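Overhead camera or wrist camera for comparing two grippers?

Posted by Yu-na Seo

I'm finally getting to compare grippers on a kitchen counter setup, and I'm having a great time with it! The plan is 200 picks each with the Clindevo and the Flametberg, on toy food, plates and small boxes. I have one overhead camera, one looking at the counter from an angle, and a small one at the wrist. Which view would you trust for judging a grasp? Views from the same session:

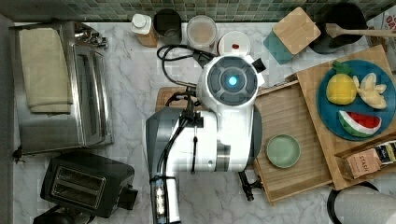
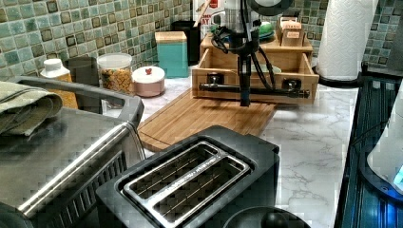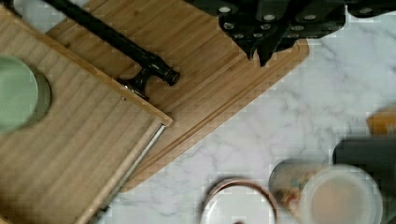 Replies

Indrek Šimkus
Wrist, every time. You'll love it.

Laine Kazlauskienė
Fun project! I'd keep all three and give each one a job. From overhead the arm hides a lot of the counter, so use that view for where things sit before and after a pick. Judge the approach height from the angled one. The wrist view is great close in, but check the focus — the round green thing at the left looks a bit soft to me. Also swap grippers every 4 picks so the lighting stays fair to both.

Justinas Rätsep
What Laine said about swapping, though every 4 sounds like a lot of screws! I did mine in blocks of 50 last September and the results held up fine. Please post your numbers, I've been curious about the Flametberg for ages.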